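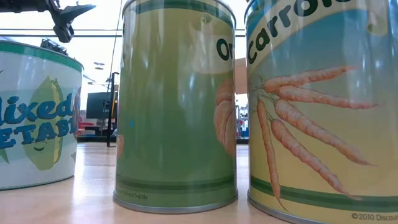
Shared Workshop - Arm Build Group
Minutes, June 12, 2022

Started late, door code again. Enough of us there to vote on things. Last minutes taken as read, one correction: the power supply was a loan from the Kaewkla bench and not a gift, they would like that written down. Written down.

1. Where the arm is at

Base is bolted to the plate, finally. Shoulder joint no longer droops when power is cut, the counterspring did it. Wrist still has play. The person who did the wrist thinks it's the set screw, the person who did the elbow thinks it's the wrist. Agreed to pull the wrist and look before anybody orders anything.

Gripper: going with the black one. Opens and closes on command every time now. The old printed fingers go in the parts drawer, don't throw them out, someone wants the inserts.

Cable run down the forearm is ugly but it works. Zip ties for now. Sleeve later. Please do NOT cut the ties with the side cutters while it's powered, we had a close call on the encoder wire.

2. Can task

Long talk on this one. Recap for those who missed it: goal for the open evening in September is the arm picks a can off the table, moves it to the shelf box, comes back for the next. Nothing fancy.

Cans in use are the ones with vegetable labels, carrots and mixed vegetables and so on. Good set because the sizes differ. The mixed veg is short and wide, the carrots one is tall, so whatever we tune for one is wrong for the other. Proposal to go to all same-size cans to make life easy. Voted down. Point of the thing is that it copes.

Numbers from the last session, off the whiteboard before it got wiped: 42 tries, 28 good picks. Good = can in the box, upright or not. Argument over whether "not upright" should count. Left as is so the numbers match the older ones, but add a column for it from now on.

Misses were mostly the wide can. Fingers come down on the rim in stead of going around. Approach from above needs the jaws opened further first, or come in from the side. Side approach was tried once in the spring and hit the table. Would need a hard floor in the software, see item 3.

Shiny labels are a pain. Streaks from the ceiling lights, detection puts the edge of the can at the streak. Suggestions:
- turn off the row over the table (other groups won't love it)
- tape over the labels (no, looks bad for visitors)
- diffuser sheet on a frame over the bench
- just train on more glare
Going with diffuser sheet first. Two people to build it out of scrap, the frame stock by the back wall is free to use. Table top is glossy too and that won't help, somebody has a gray felt mat, will bring.

3. Software

Moved everything to the Hisico controller board. Smoother than the old one, fan is louder. Startup takes nearly 44 seconds which everyone hates. Most of that is the homing routine going through every joint one at a time. Could home two together. Asked if that's safe, answer was "should be". Minute-taker asks for something better than should be. Test it with the arm unloaded and the gripper off.

Floor limit: soft stop above the table height so a side approach can't crash. Agreed, this goes in BEFORE any more side tries. Height to be measured from the actual table and not from the drawing, the drawing is off.

Branch naming is a mess. If it runs on the arm it goes in main, if not it doesn't. Somebody had a week of changes on their laptop only. They know who they are, it's pushed now.

Logging: write the joint currents to file on each pick. Asked for last meeting as well, not done, carried over.

4. Safety

Stop button moved to the front edge of the table, right hand side. Everyone present found it with eyes shut, fine. New rule, 2 people in the room when it runs under power. One at the button. This includes "just a quick test".

Marking tape on the floor for visitors. Reach of the arm plus a good step. Yellow tape has walked off, if you have it bring it back.

5. Money and parts

Wokach quote came for the replacement wrist bearing, cheaper than expected but they ship slow. Hold until wrist has been opened up (item 1).

Keltton offered leftover aluminum plate if we collect. Yes please. Need a car with a flat trunk. Could be the base for a second, smaller arm for the kids table, but that's not agreed and not on the list, only noting it came up and went on for a while.

Box of M4 screws empty again. If you take the last ones, write it on the sheet.

6. Open evening

Short version: arm runs on a loop, somebody talks, somebody else stands at the button. Want a spare gripper ready in case. Visitors may choose which can goes next if the detection is good enough by then, otherwise fixed order. Decide at the meeting before.

Question from the floor, can it stack them. No. Asked again next to the coffee, still no.

Sign for the table, needs writing, keep it short. No offers. Carried over.

7. Other

Bench must be cleared after each session, woodworking uses it too. Sawdust in the shoulder joint is thier side of the deal, they said they would hang a sheet when sanding.

Battery for the calipers. Someone.

To do
- pull wrist, check set screw, report
- diffuser frame + sheet
- felt mat
- table height measured, floor limit in software
- homing test, gripper off
- current logging (again)
- "not upright" column in the log
- wider opening before approach, rerun on the wide can
- answer Keltton, find a car
- M4 screws, yellow tape, caliper battery
- sign text

Next meeting same place, same time, once the wrist has been apart. Date by mail. Door code will be in the same mail so no more standing outside.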